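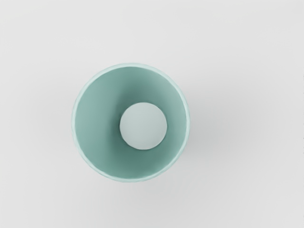 The teal cup in the simulator, seen from straight overhead.

24/08/2020

Good morning all! I promised a few of you a thread on how we write and check our pick-and-place test rules at Etus, and Monday with a big pot of tea seems as good a time as any. Settle in, I do go on a bit.

First rule, and the one I'd keep if you made me throw out the rest: write down where the camera is before you write down anything else. Look at the pale base of that cup. It sits a bit to the right of the middle of the rim, and the wall on the left looks wider. The viewpoint is slightly off the cup's axis, and a test sheet that only says "overhead view" leaves that out.

Malcolm Garside and I spent a good part of July arguing over which circle counts as the cup's position. He wanted the base, I wanted the rim. We've settled on the rim for grasping and the base for placing, and both go on the sheet with their own names. Please don't write "cup centre" and leave it there!

Second rule: one object on a plain surface comes first. I know it looks dull beside the cluttered tables everybody likes to show off. But if your arm can't manage a lone cup on light grey, I'd like to find that out before we add the cutlery.

Third: save the scene number with the result, every time, in the same file. Ours for the Lambert set is 2810 and I could say it in my sleep. Umesh Kandpal once had a lovely set of results from the Edar build and no scene numbers at all, and he very graciously ran the whole lot again over two days.

(Umesh has given me permission to tell that story. He says it's good for the newcomers.)

Fourth: say "simulated" in the title of the report, the caption of every figure and the first line of the summary. Yes, all of them. People pull a single figure out and pass it along, and the word has to travel with it.

Fifth, on lighting. Keep it fixed through a test, and write down the settings. There's a soft shadow on the lower right of that cup and a darker patch on the inside wall, and either one can pull a detector's outline off the rim if it was trained under flatter light. If you want to vary the light, lovely - make it a separate test with its own sheet.

Sixth: decide what a pass is before the first run. Our sheet asks for 12 runs per start position, and the person who wrote the pass mark doesn't get to change it halfway. Boonmee Kamolrat signs ours off and she is very kind and completely immovable.

A couple of you asked about moving to the real arm. We use the same sheet with two extra lines, one for who is holding the stop button and one for the speed limit that day. Derek Tindall won't unlock the Jeritz cell until both are filled in, in pen, and good on him.

Marjorie Cheetham has asked whether small teams really need all this paperwork. Marjorie, ours is a single page, and I'd happily see it shorter. Start with the camera line, the scene number and the pass mark, and add the others as you find you miss them.

I'll post the blank sheet once I've fixed the spelling of "colour" in the header, which has been bothering me for ages. If your own rules say something different about rim versus base I'd love to hear it - Malcolm would too.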